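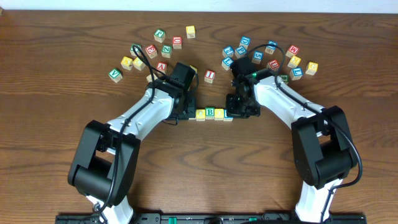 Cell 2, overhead view. Both grippers at the block row, cables looped above the wrists.

Gripper comparison, pre-run inspection
Date: Tuesday, July 26, 2022
Inspected by: Anahera Donnelly
Reviewed by: Kacper Olszewski
Task: letter block row, two arms
Fingers under test: Hodel (squared), against the Celtmont set from March

1. Emergency stop, both arms: OK
Tested from the operator side and from the desk.

2. Table clamps and arm bases: OK

3. Finger bolts, left gripper: OK

4. Finger bolts, right gripper: OK, with comment
One bolt took a quarter turn. Marked with paint pen. Check again after the next run.

5. Cable routing, left arm: Comment
Loop passes over the blocks when the arm is forward. It did not catch during the slow test, but I would like it shorter. Driss to add a clip at the link.

6. Cable routing, right arm: Comment
Same as item 5. Outside of the elbow is fine, the arch over the gripper is too high.

7. Clearance between grippers: OK
Row of five is the shortest we allow. Do not run a row of three with both arms down.

8. Spare blocks: OK
Kept on the far side of the row. Near side of the table stays clear for the arms to fold back.

9. Grip force limit: OK
Same value on both controllers. Xiaoyan confirmed after the update.

10. Cycle counter: OK
Left 829, right 829. Change finger pads at 1,000.

11. Overhead camera mount: OK
Calibration not redone, mount has not moved.

12. Guard sign and floor tape: Not OK
Tape lifting at the door side. Replace before visitors.

Result: cleared for slow speed. Full speed after items 5 and 6 are closed.

Comment, K. Olszewski: Agreed. Please log dropped blocks per arm this time, last sheet had them combined.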